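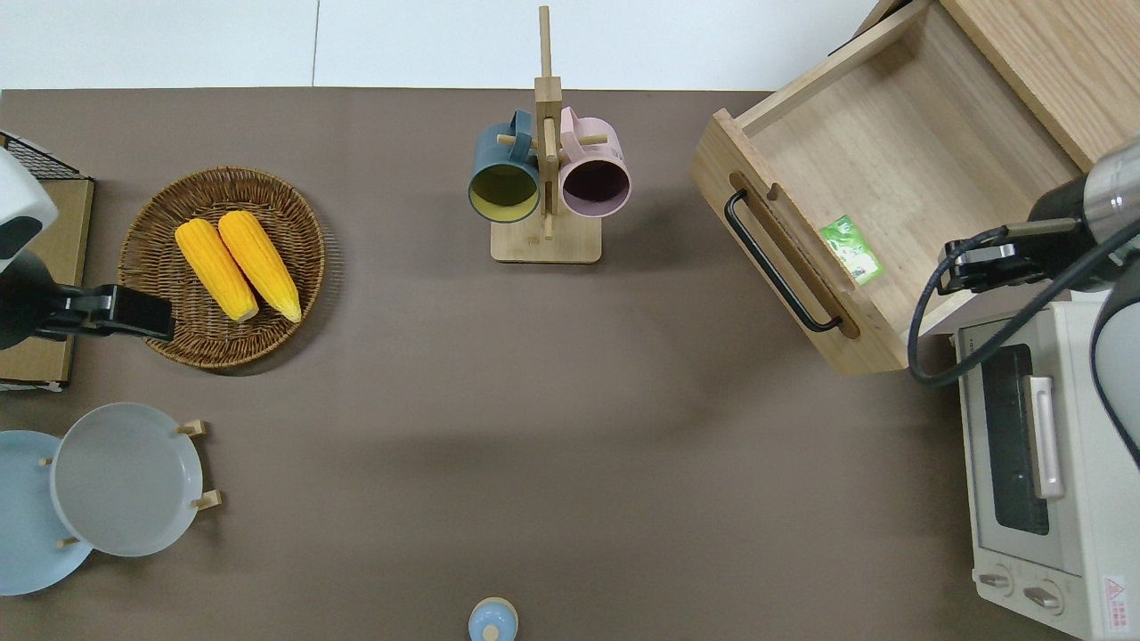 Why does the uploader refuse an episode that played back fine on the recording station?

The uploader compares the length of every stream before it accepts an episode, and playback doesn't. If the left arm's joint log ends earlier than the head camera's video, the viewer simply holds the last pose, so the episode looks complete on screen. The limit is 3 frames. Anything over that goes to `rejected/`.

## Ticket: episodes rejected after Terkier update

**Opened by:** Heriberto Espinoza
**Site:** Larkevico, kitchen table station
**Status:** closed

**Saturday, first entry**

Batch had 1,772 episodes before the update and all of them went through. After updating Terkier on the station, 13 new episodes were rejected with the same message:

```
stream length mismatch: left_joints < head_rgb
```

Right arm logs are fine. Restarted the recorder, no change. Swapped the network cable on the left controller, no change.

**Second entry**

Recorded a short test with both arms held still. Rejected as well, so the task has nothing to do with it. Disk has plenty of space.

**Third entry**

Compared the old and new settings files. The update put the left arm's write buffer back to its default, and the recorder now closes the file before the buffer is emptied. The right arm has its own settings file, which the update left alone.

Changed in `left_arm.yaml`:

```
flush_on_stop: true
```

Recorded 10 test episodes. All accepted.

**Still to do**

- The 13 rejected episodes can't be repaired, as the last part of the left arm's movement was never written. Record them again under the same task names.
- Don't trim the video to match. Goel tried that on an earlier batch and the trained policy stopped short of the final release.
- Ask Flirnasetti to keep local settings when Terkier updates.

Closing this one. Reopen it if the same message comes back on either arm.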